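Most of the public tennis courts in this region are shared, and most of the balls played on them are bought without much thought. The Lagman Recreation District believes this should change. Its equipment rules devote 10 pages to nets, posts and windscreens and a single line to balls, which reads: "Players shall supply their own."

That line has had costs. Our courts at Malik Park have a hard surface, while those at Zutell are clay. A ball that holds up well on one may wear quickly on the other, and players who move between the two sites often carry whatever was left in the bag from the week before. In May the district collected 226 worn balls from the fence lines at both locations, and many had very little felt left on them.

It is the position of this office that the district should buy balls in bulk, choose one type suited to mixed play, and make them available at cost from the counter at each site. Packaging already gives buyers some guidance, and it deserves to be read before the balls are spread out for use.

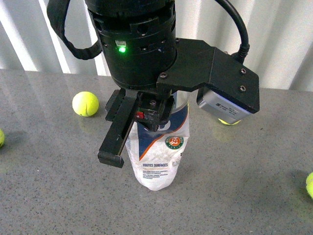

*Tennis balls on a countertop with a Roland-Garros package marked "TOUTES SURFACES," or "all surfaces."*

A label of this kind is a reasonable starting point. It does not settle how long a ball will last on our courts, and the district should run its own trial before signing any order. A trial of 86 balls, divided evenly between the two sites, would be enough to guide a first purchase.

Some residents have argued that balls are a personal expense and should remain one. The concern is fair. Selling at cost, however, places no burden on those who do not play, and it would spare new players the trouble of choosing among products they have never used.

The district should also place a return bin beside each gate. Worn balls are still useful for practice walls and chair legs, and the schools in Flultolen have asked for them more than once.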